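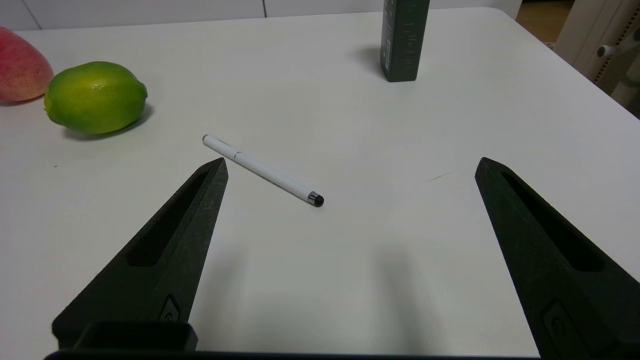
做批注研究的人都爱谈“写了什么”，我自己前几年也是这样，拿到一份读者的旁注就埋头数下划线、分问号和感叹号，很少去想读者手里拿的是什么。后来在Avdale做阅读小组的田野，我才慢慢改了这个习惯。组里的读者有的用铅笔，有的用荧光笔，还有一批人在平板上读，用触控笔写。铅笔跟书放在一起，夹在页缝里，别在耳朵上，掉了也听得见响；触控笔就麻烦多了，它常常离开平板单独躺在桌上，像图2里这支白色触控笔，斜放在白色桌面上，颜色跟桌子差不多，伸手之前得先找一眼。别小看这一眼！好几位受访者跟我讲，读到想记一笔的地方，手去摸笔，摸不着，视线离开页面，等笔找到，那句话已经凉了。于是我在这一节里想聊的，就是这种“凉掉的批注”，以及它对我们怎么理解旁注有什么影响。

图2 白色桌面上的触控笔

4.3 没写下来的批注

先交代一下材料。本节用的是Avdale两个阅读小组的资料，参与者一共61人，读的是同一本短篇小说集，纸本和电子本任选，中途换也可以。电子本放在Fomevora里读，这是一个带批注功能的阅读平台，能导出每条批注的文字、位置和改动记录。纸本那边就土一点，读完以后我把书借回来，一页一页地拍，再由我和Maëlys Guérin分头誊录。两边合起来，我们得到3,000条可以辨认的批注（实在认不出来的字迹没有算进去，有一位读者的字我至今很佩服，连他本人都念不下来）。除此之外还有访谈，访谈里我问得最多的一个问题是：有没有哪个地方你本来想写，最后没写？

这个问题最初是Maëlys Guérin提的。我当时有点不以为然，觉得问人家没做过的事，得到的多半是客气话。结果第一轮访谈做下来，几乎每个人都能翻到具体的某一页，指着一段空白说“就是这里”。有位退休的中学老师翻得特别快，说她读到姐妹俩在厨房里吵架那段，脑子里冒出来一句很刻薄的评语，笔不在手边，她就接着读了，过了半页又觉得那句评语对妹妹不公平，也就没有回头去补。她讲这件事的时候一直在笑。我听完却有点坐不住：如果当时笔在手里，这条刻薄的批注就会留在书上，被我誊录，编码成“负面评价（人物）”，然后变成表里的一个数字。现在它不在表里，可她对妹妹的看法恰恰是在没写的那半页里变过来的。

我想这件事对批注研究来说挺要紧。我们习惯把旁注当作阅读反应的记录，写得多的地方就是反应强的地方，写得少的地方就默认读者平平淡淡地过去了。这个默认在纸笔时代已经有人怀疑过，理由通常是读者太投入，顾不上写。我在访谈里也听到不少这样的说法，情节一紧，谁还停下来画线呢？不过除了投入之外，还有一大类空白跟情绪没什么关系，就是够不着、找不到、懒得拿。读者躺着，一只手托着平板，另一只手在被子里；读者在吃橘子，不想把汁弄到笔上；读者在公交车上，站着。这些事写进论文里显得琐碎，我第一稿还真把它们删了，后来又一条一条加回来，原因很简单，受访者自己讲得最多的就是这些。

为了处理这类空白，我们在编码时借用了Vasiliauskas方案的框架，又做了一点改动。原来的方案只给已经写下的批注分类，按功能分成标记、释义、评价和对话。我们保留了这四类，另外加了一层“未落笔”，专门登记访谈里追述出来的批注意图，同时记下读者给出的原因。原因分两种：一种跟文本有关，比如读得太投入、觉得不值得写、怕剧透给下一个借书的人（这一条我很喜欢）；另一种跟手边的条件有关，比如没有笔、姿势不方便、旁边有人看着。两种原因可以同时登记，真到了编码的时候，我和Maëlys Guérin争得最厉害的也就是这种同时登记的情况。她倾向于相信读者的第一反应，先说哪个就算哪个，我总想再往下追问一句。最后我们各让一步，把先后顺序也记了下来。

读电子本的人提到手边条件的更多，这一点我事先猜到了一半。我原以为他们会抱怨软件，菜单太深，颜色太少，导出麻烦，诸如此类。抱怨当然也有，可是大家说得最起劲的还是笔本身放在哪儿。有人给自己立了规矩，读书之前先把笔摆到平板右边，读完再收；有人干脆用手指画线，把要写字的念头整个放弃，所以她的批注里全是标记，一条评价都没有。如果只看导出来的数据，这位读者会被归到“浅层标注者”那一组去，我看了她的访谈以后怎么也下不去这个手。她谈那本小说谈得比谁都细，连第三篇里换过一次的窗帘颜色都记得，只是不爱拿笔。

纸本这边也有自己的麻烦。铅笔好拿，可有的读者舍不得在书上写，尤其是从Asau图书馆借来的那几本，明明我们事先跟馆里说好了可以写，写完由项目买下来，还是有人把话写在便利贴上，贴得小心翼翼，还书时又撕走了几张。撕走的那些算什么呢？写过，又收回了。按我们的分类，它既不属于四类里的任何一类，也不能算未落笔。我们讨论了很久，最后单独开了一栏叫“收回”，里面的条目很少，却是我在写这一节时翻得最勤的部分。有一位读者收回了一张，在访谈里又主动把内容讲给我听，说完补了一句：“讲给你听可以，留在书里不行。”我觉得这句话值得将来另写一篇，眼下先放在这里。

说到追述的可靠性，这是审稿人大概会问的，我先自己问一遍。人对没做过的事记得准吗？肯定不全准。访谈安排在读完之后，有些人隔的时间长，到了1月那一轮，有几位已经开始读下一本书了，两本书里的人物都混了起来。我们的做法是只登记能指到具体段落的追述，说“中间好像有个地方”的一律不要。这样一来数量少了许多，可每一条至少有个落脚的地方。另外，受访者知道我对空白感兴趣之后，难免会替我找空白，这种热心我很感激，但也得打个折扣。第二轮访谈里我就把问题改成了先请他们随便翻，翻到哪里聊到哪里，等他们自己提起没写的事，再往下接。改过以后，跟手边条件有关的原因仍然常见，语气倒是平淡了，常常是一句带过：“哦，那会儿笔不在。”

我不打算从这里推出什么关于纸本和屏幕孰优孰劣的话，那类比较已经够多了，而且我们的读者是自己选的介质，选屏幕的人里有好几位本来就眼睛不好，需要放大字号，她们写得少可能跟累也有关系。我想说的范围小得多：以后再统计批注密度，最好把读者当时的桌面、坐姿和工具一起问一问，哪怕只问一句也好。比如在誊录表里加一栏“书写条件”，空着也没关系，至少提醒誊录的人那儿本来有东西可以填。我们自己的表就是中途才加的，前半段的材料只能靠访谈回头补，补得很不整齐，附录里我照原样列了出来，没有替它打扮。

还有一个小发现，放在这一节的末尾，因为我还没想好它该归到哪里。那位给自己立规矩、先摆笔再读书的读者，批注写得非常均匀，几乎每一页都有，长短也差不多。我问她是不是每一页都有话想说，她想了想，说也不一定，有时候是笔摆在那儿，不用一下不好意思。她的批注里有不少是“嗯”“原来如此”“这里再看”，按Vasiliauskas方案都得算对话，可我读着更像是对笔的一种礼貌。4.4节讨论的均匀型读者里，她是最典型的一位，我在那里会把她的几页完整地列出来。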